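Pliritz Publishes Planning Guide and Fixed-Scope Purchase Terms for Two-Handed Snack Packing Equipment

November
By Glenys Mathias, Pliritz Communications
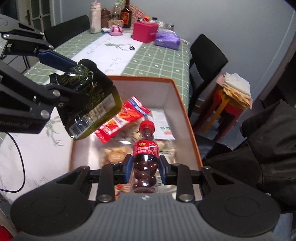
Mixed snack handling with two grippers: a miniature bottle of round candies and a dark green and black package over an open box.

STEMTHORPE - Pliritz today published a planning guide for small and mid-size packers that are budgeting for gripping equipment to handle mixed snack assortments. The guide is accompanied by a set of fixed-scope purchase terms, under which a buyer commits to an item trial before committing to a full station. Both documents are available on request from the company's Stemthorpe office.

The guide is written for operations that fill gift boxes, sample boxes and seasonal assortments, where the contents of a single box may include rigid bottles, sealed pouches, flat packets and individually wrapped pieces. Equipment for uniform products is well covered by existing supplier literature. Mixed assortments are usually quoted case by case, and buyers have had difficulty comparing one quotation with another.

"Most of the budget requests we receive start with a rate," said Evaristo Tedesco, director of equipment planning at Pliritz. "The buyer wants a number of boxes per hour and a price against it. We can't give a useful answer until we have the item list, and very often the item list hasn't been written down."

Item list before station layout

The first section of the guide deals with the item list. Pliritz asks buyers to record each item by outer form, filled weight, closure type and acceptable contact area. A small bottle with a screw cap may be gripped across its body or its neck, and the two choices lead to different finger widths and different clearances inside the box. A soft package may be gripped by a seal, by an edge or across the full body, depending on what the producer will accept in terms of creasing.

The guide recommends that the list be limited to 40 item types for a first purchase. Lists longer than this should be divided by outer form and quoted in stages. Items that account for a small share of yearly volume may be left for manual placement without affecting the station price.

Buyers are asked to supply production samples, with the same film, fill and print as the goods to be packed. Samples with substitute fill are not accepted for trial. Film gloss and fill movement both affect how a soft package sits between finger pads, and a trial run on unrepresentative samples does not give results that can be carried into a purchase order.

One gripper or two

The second section addresses the question Pliritz receives most often from first-time buyers, namely whether a station requires one gripper or a pair. The guide does not recommend pairs in all cases. A single gripper is adequate where items are presented one at a time and dropped into divided trays. A pair is advised where items must be placed over or beside goods already in the box, or where one item has to be held clear while another is set upright.

The cost effect is larger than the price of the second gripper. A pair requires a wider working area, a second cable run, additional guarding in most layouts and a longer acceptance test. The guide lists each of these as a separate line so that the comparison can be made on the full installed cost.

"Where a buyer has two quotations on the desk, one single and one paired, the difference often sits in lines that only one of the suppliers has filled in," said Sioned Ellis, who manages quotations at Pliritz. "We have put blank lines in the template for guarding, cabling and spare pads. A zero is an acceptable entry. An empty line is not."

Finger pads are treated as consumable parts. The guide advises buyers to order one complete spare set with the station and to set a replacement allowance in the operating budget, separate from the maintenance contract. Pad wear should be recorded per station and per item family for the first season of use.

Fixed-scope item trial

Under the new purchase terms, a buyer may order an item trial as a stand-alone service. The trial fee is $565 per item family, with an item family defined as a group of items sharing the same outer form and the same acceptable contact area. The fee covers handling tests, a written report and the return of samples. It is credited in full against a station order placed under the same buyer account.

The trial report records the following for each item family:

- Contact area used, and whether it falls within the area stated by the buyer.
- Finger opening before contact and at hold.
- Any visible creasing, label damage or displacement of contents after release.
- Minimum clearance needed between the item and the box wall.
- Items excluded from the trial, with the reason for exclusion.

Trial reports do not state a packing rate. Rates are quoted only at the station stage, after the box format, infeed arrangement and operator duties have been fixed in writing. Pliritz has made this a condition of the terms. Rates taken from isolated handling tests have in the past been copied into capital requests and then treated as guaranteed figures.

Reports are issued within 9 working days of receipt of a complete sample set. Incomplete sets are held, and the period begins when the last listed item arrives.

Budget template

The guide includes a budget template in spreadsheet form, prepared by Farzana Dissanayake of the Pliritz cost engineering group. The template separates one-time costs from yearly costs and carries a third column for costs borne by the buyer's own staff. This third column covers sample preparation, floor marking, operator training hours and attendance at acceptance.

"Internal hours are the item most often missing from a capital request," Dissanayake said. "They don't appear on any supplier invoice, so they are left out, and then the project runs over in its first quarter. The template asks for hours and applies the buyer's own labor rate. We don't supply a default rate."

The template also includes an entry for changes to the assortment. A seasonal packer may replace a large part of its contents from one year to the next, and each new item family may require a further trial. The guide advises that an allowance for at least 2 additional item families per year be carried in the operating budget. Buyers with stable assortments may delete the entry.

Financing costs, tax treatment and depreciation periods are outside the scope of the template. Buyers should take these from their own finance department.

Early use at Landeg

A draft of the guide was used earlier this year by Landeg, a contract packer of confectionery and savory snack assortments, in preparing a capital request for its Braseo line. The Braseo line packs open-top presentation boxes with a mix of bottled candies, bagged snacks and flat packets. The line is filled by hand at present.

Dilwyn Gronow, plant engineering lead at Landeg, said the item list took longer to prepare than the rest of the request combined.

"We had part numbers for everything and contact areas for nothing," Gronow said. "Purchasing knew the weights, quality knew what could be creased and what couldn't, and the two had never been put on one sheet. Once that was done we took several items off the list. They are awkward shapes and low volume, and we will go on placing them by hand."

Landeg has ordered item trials for the remaining families and has not yet placed a station order. The company's capital request covers a paired-gripper station, one spare pad set and an allowance for guarding. Gronow said a decision on the station would follow receipt of the trial reports and a review of available floor area at the end of the Braseo line.

Changes made to the guide after the Landeg draft include a revised contact area form, with a sketch box for each item, and a separate sheet for items packed in transparent containers. The latter asks the buyer to state whether the contents may shift visibly during handling, a point the first version did not cover.

Scope and limitations

The guide applies to ambient, sealed, consumer-packed goods. It does not cover unwrapped food, chilled goods or glass containers. Buyers handling such goods should contact Pliritz before preparing samples, as the trial service is not available for these categories under the fixed-scope terms.

Quotations issued before publication of the guide remain valid for their stated period under the terms on which they were issued. Buyers holding such a quotation may convert it to the new terms by written request, provided that no deposit has been paid. Converted quotations are reissued with the new line structure, and the total may change where guarding or cabling was previously included in a single figure.

Pliritz will review the trial fee and the item family definition once a year. Changes will apply to new orders only.

Availability

The planning guide, budget template and item list forms are supplied free of charge. Trial orders are accepted from the date of this release. Requests should state the number of item families, the box format and the intended month of installation, and should be addressed to the quotations desk at Stemthorpe, attention Sioned Ellis.

About Pliritz

Pliritz supplies gripping equipment, finger pads and station planning services to packers of consumer goods. The company is based in Stemthorpe.

Press contact: Glenys Mathias, Pliritz Communications, Stemthorpe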